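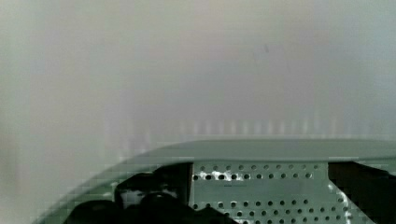 ## Le brouillard, un nuage posé au sol

Le brouillard est formé de gouttelettes d'eau liquide en suspension dans l'air, près du sol. Il a la même composition qu'un nuage. Un nuage bas qui touche une montagne est d'ailleurs du brouillard pour le randonneur qui marche dedans, et un nuage pour l'habitant de la vallée.

Les météorologues parlent de brouillard quand la visibilité descend sous 1 kilomètre. Entre 1 et 5 kilomètres, si l'air est chargé de gouttelettes, ils emploient le mot **brume**.

## De la vapeur à la gouttelette

L'air contient toujours de l'eau sous forme de gaz, la **vapeur d'eau**. Elle est invisible. Le panache blanc au-dessus d'une casserole est déjà fait de gouttelettes.

L'air chaud peut contenir beaucoup de vapeur, l'air froid beaucoup moins. Quand un air humide se refroidit, il arrive à une température appelée **point de rosée**. À partir de là, une partie de la vapeur devient liquide : c'est la **condensation**.

Pour se former, une gouttelette a besoin d'un support minuscule : une poussière, un grain de sel marin, une particule de fumée. On appelle ces supports des **noyaux de condensation**. L'air en contient presque partout, à la campagne comme en ville.

## Pourquoi voit-on mal ?

Une gouttelette de brouillard est transparente. Pourtant, le brouillard est blanc ou gris. Lorsqu'un rayon de lumière rencontre une gouttelette, il change de direction. Il en rencontre une deuxième, puis une troisième, et ainsi de suite. La lumière part dans tous les sens. Ce phénomène s'appelle la **diffusion**.

Il a deux effets :

- la lumière venue d'un objet lointain n'arrive plus en ligne droite jusqu'à l'œil, et l'objet pâlit ;
- la lumière du ciel, renvoyée par les gouttelettes, ajoute un voile clair devant le paysage.

Le contraste diminue donc avec la distance. Un arbre proche reste sombre, le suivant est gris, le troisième se confond avec le fond. Les gouttelettes diffusent à peu près de la même façon toutes les couleurs, ce qui explique la teinte blanchâtre de l'ensemble.

## Plusieurs sortes de brouillard

**Le brouillard de rayonnement.** La nuit, par ciel dégagé, le sol perd sa chaleur et refroidit l'air qui le touche. Il faut un vent très faible. Ce brouillard apparaît souvent avant le lever du jour, dans les creux et les vallées.

**Le brouillard d'advection.** Un air doux et humide se déplace au-dessus d'une surface plus froide, la mer par exemple. Il peut durer plusieurs jours, même en août sur certaines côtes.

**Le brouillard d'évaporation.** De l'air froid passe au-dessus d'une eau plus chaude. L'eau s'évapore, puis la vapeur se condense aussitôt. On dirait que l'étang fume.

**Le brouillard de pente.** L'air monte le long d'un relief. En montant, il se détend et se refroidit.

## Un relevé dans la vallée de Tuturmont

La station de Tuturmont est située à 700 mètres d'altitude. Son responsable, Abundio Barajas, y a noté 38 matins de brouillard en un an. Pour estimer la visibilité, il utilise des repères dont il connaît la distance. Le plus proche est un poteau planté à 161 mètres de la station. Les jours où le poteau est caché, il inscrit « brouillard dense » dans son cahier.

## Expérience : du brouillard dans un bocal

*À faire avec un adulte, qui verse l'eau chaude et manipule l'allumette.*

Matériel : un bocal en verre, un petit plat en métal, des glaçons, de l'eau chaude du robinet, une allumette.

1. Verser l'eau chaude dans le bocal, sur 3 centimètres de hauteur.
2. Allumer l'allumette, l'éteindre et la laisser tomber dans le bocal.
3. Poser aussitôt le plat rempli de glaçons sur l'ouverture.
4. Attendre une minute, puis placer une feuille noire derrière le bocal.

La vapeur monte, se refroidit sous le plat et se condense sur les particules de fumée. Refaire l'essai sans allumette et comparer : le brouillard est plus léger.

## Comment le brouillard disparaît

Le soleil réchauffe le sol, qui réchauffe l'air. Les gouttelettes s'évaporent et redeviennent de la vapeur. Le vent peut aussi mélanger l'air humide avec un air plus sec venu d'en haut. En hiver, le soleil est bas et chauffe peu : le brouillard reste parfois en place toute la journée. Si la température de l'air est inférieure à 0 °C, les gouttelettes encore liquides gèlent au contact des branches et des clôtures. Le dépôt blanc obtenu s'appelle le **givre**.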